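Home | Reviews | Archive | Contact

Save Files and Second Chances: On the Closure of Narkora's Shared Worlds

14 Mar 2018

Reading time: 4 minutes

The publisher Broline has confirmed that the shared worlds feature in Narkora will be withdrawn in May. The notice was brief, and it has left a number of matters open which I believe deserve a fuller account than they have received to date.

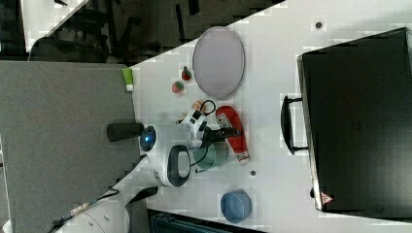
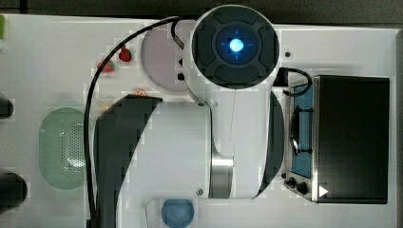
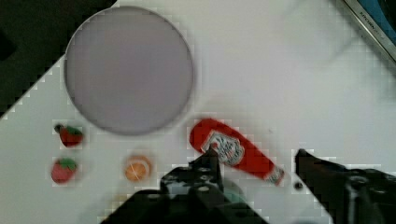

Three views of the white tabletop.

Readers who have followed this journal will know that Narkora is a farming and settlement game for one to eight players. A player may keep a private valley, stored on the player's own computer, or may join a shared world, stored by the publisher. Private valleys are not affected by the announcement. Shared worlds will be made read-only at the beginning of the closing month and removed at the end of it.

I have held a place in one shared world, named Nirora by its founding members, for 3 years. At its height it had 415 registered settlers. The number who visit regularly is now much smaller, although the market square is still restocked and the northern orchard is still pruned on schedule. It is a modest world by the standards of the game. It has a library, two ferries, a town hall of debatable proportions and a road that was never finished, owing to a disagreement over the colour of the paving.

The publisher's position is that shared worlds are costly to maintain and are used by a small share of the people who own the game. I accept that this may be so. A company is entitled to decide which services it will provide, and the terms presented at the time of purchase did state that online features could be changed or ended. I have reread those terms and find no grounds for a complaint on that point.

My concern is with the export tool. Broline has stated that the founder of each world may download a copy before removal. The tool as released will save buildings and terrain, but it will not save signs, letters or the contents of the library. In Nirora the library holds more than 3000 pages written by settlers. Many are trivial. There are recipes for dishes that cannot be cooked in the game, and a very long quarrel about goats. There is also a complete record of each harvest festival, with the names of those who attended, and several farewell letters from settlers who had moved on to other games or had less time than they once did.

These pages can be copied by hand. A group of us has begun to do so, with each person taking a shelf. The work is slow. The reading window does not permit text to be selected, and each page must be typed out again or saved as a screenshot. I have completed the shelf marked Weather and have started on the shelf marked Disputes, which is considerably longer.

I wrote to the publisher's support desk to ask whether written material could be added to the export tool before the closing date. The reply thanked me for my interest and directed me to the page I had already quoted in my letter. A second enquiry has been sent. Should an answer be received, it will be published in this journal in full.

Several readers have asked whether it would be sensible to move to Chung, the other settlement game of this type with a sizeable online following. I have played it for a short time and can offer only a limited opinion. The building controls are better than those of Narkora and the loading times are shorter. The seasons pass too quickly for my taste, and there is no means of writing anything longer than a signpost. A settler who enjoys construction will be well served by it. A settler who enjoyed the library will not.

For those who remain in Nirora, the following arrangements have been agreed. The ferries will run until the world becomes read-only. Houses will not be demolished, including those whose owners have not visited for some time. A last harvest will be held out of season on the eastern fields, and all former settlers are welcome to attend, whether or not they left on good terms with their neighbours. Seed will be provided from the common store.

The question of the unfinished road was raised again at the most recent gathering. It was put to a vote, and grey was chosen by a margin of 3. Paving has begun from the ferry landing, and anyone with spare stone is asked to leave it in the chest beside the town hall.

This site uses cookies to remember your preferences. By continuing to browse, you accept their use.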